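Kilby White Work Panel, Drilled

Item 719-K
Sold by Ciltport Bench & Panel
In stock, ships from our Rezende warehouse

The Kilby panel is a white, matte work surface for shops, classrooms and hobby rooms. It can be laid flat on a bench frame or hung upright on a wall. The holes are drilled before finishing, so the edges are sealed and take a screw without chipping.

Each panel is finished on both faces. When one side gets marked up, turn the panel over and use the other. Light scuffs come off with a damp cloth and dish soap. Do not use acetone or scouring powder, which will dull the paint. 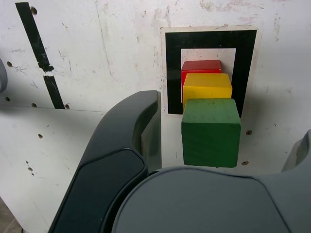
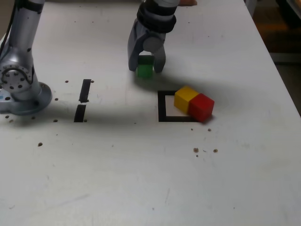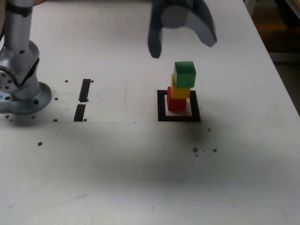 White surfaces with colored wooden cubes.

Specifications
Finish: matte white, two faces
Weight: 381 ounces
Load when laid flat: up to 719 pounds, evenly spread
Mounting rails needed: 2 flat, 3 upright
Rails and screws sold separately

Ordering
Panels are packed singly, with cardboard corners. Please check the corners before signing for the delivery. Damage reported later than three days after delivery is handled by the carrier and can take longer to settle.

Cut panels cannot be returned. Uncut panels can be sent back in the original carton, less shipping.

The older Lasomau panel has a different hole spacing and will not line up with Kilby rails. If you are replacing one panel in a row, check the label on the back before you order.

For quantity pricing or cutting to size, write to Shona Halliday at the sales desk. Include the finished size and the delivery ZIP code.

Page updated March 8, 2020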